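Brammont School District Combines Three Grade Levels at Osagie Campus

18 September 2023

The Brammont School District opened the new school year with grades five, six and seven under one roof at the Osagie Campus. Enrollment at the site stands at 1,354 students, the highest in the district.

Until June, fifth graders attended one of 7 neighborhood elementary schools and moved to the middle school a year later. Under the new plan, families with children close in age will more often have a single drop-off and a single calendar to follow.

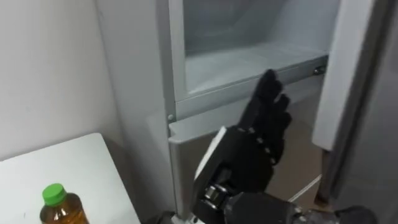
A robot hand at an open refrigerator drawer.

The district stated that the change was made after two years of public meetings. Parents had asked for fewer moves between buildings during the middle grades and for earlier access to music, languages and science labs. Fifth graders will keep one homeroom teacher for most of the day and will join older students only for lunch and electives. 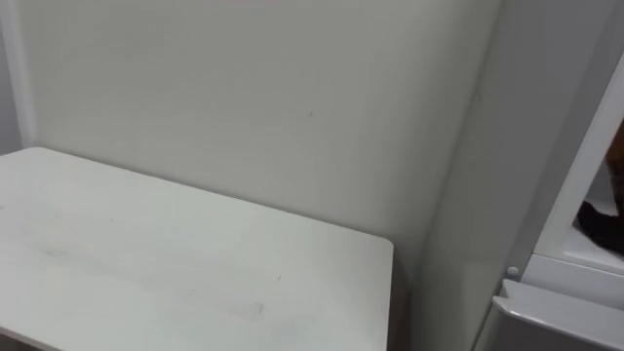

Bus service has been adjusted as well. Routes from the Ninmont side of the district now leave earlier in the morning, and no student is scheduled to ride for more than 45 minutes. Families who have not received a route card should contact the transportation office before sending a child to a stop.

The district will use Resteo, an online notice service, for absence reports, lunch accounts and early-closing messages. Nearly 90 percent of households have registered. Paper forms remain available at the front office for those who prefer them.
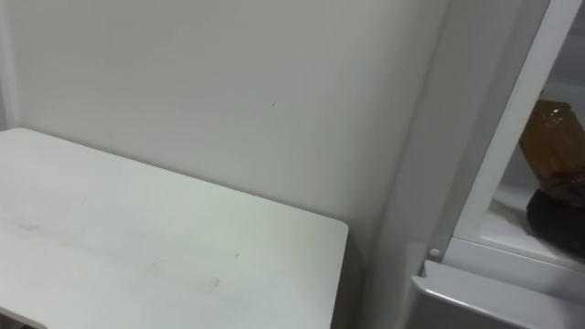
Vol. 7, No. 3

After-school care is offered on site until 6 p.m. for students in grades five and six. The program has 100 places, and brothers and sisters of enrolled students are given priority. A waiting list is kept at the front office, and parents will be notified in writing when a place opens.
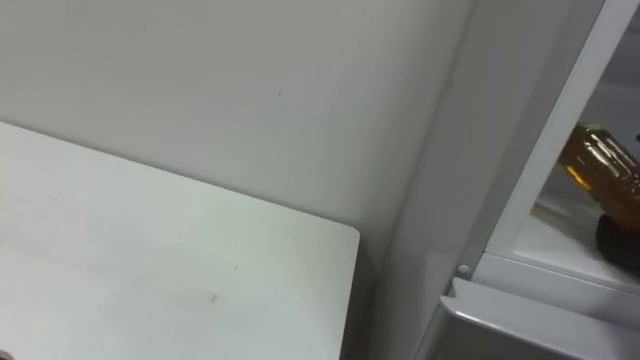

A white tabletop beside a pale wall, with a white appliance cabinet to the right.

Parents of incoming fifth graders are invited to an evening information session in the Osagie auditorium. Child care will be provided during the session. Questions about homeroom placement may be submitted in advance through Resteo or left in writing at the front office.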